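Bruvura two-finger gripper, standard pack
Reviewed 8/12/18
Rating: 4 out of 5

We had 2000 pounds set aside for end tooling and the Bruvura took 1000 of it, bought through Watkins. The rest went on cables, a mounting bracket and spare finger pads, so budget for those as well. The Jirkano was the other one on our list. It was cheaper, but the pads were sold separately and the price gap soon closed.

Setting it up took a morning. The manual is thin and the wiring page is poor — ring Watkins if you get stuck. Grip force is easy to adjust, and soft items are a fair test of it. The fingers are bulky near the base and can hide a label from a wrist camera, so allow for a second camera in your costs.

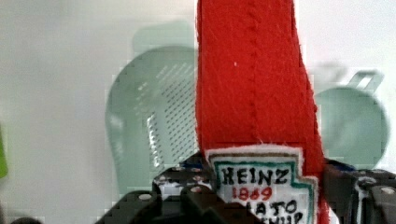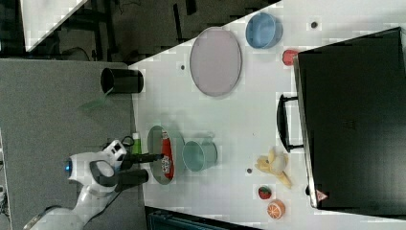 Felt ketchup bottle in the first and last, the table in the middle one.
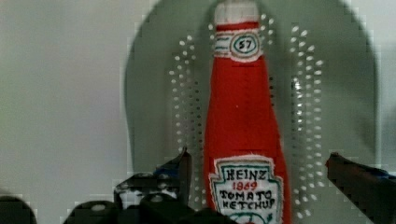 Spares are the weak point. Ours took until January to arrive, and Braltelano, the only other stockist we found, wanted more for postage than for the part. Order two sets of pads at the start. I would buy the gripper again at this price, but not the extended warranty.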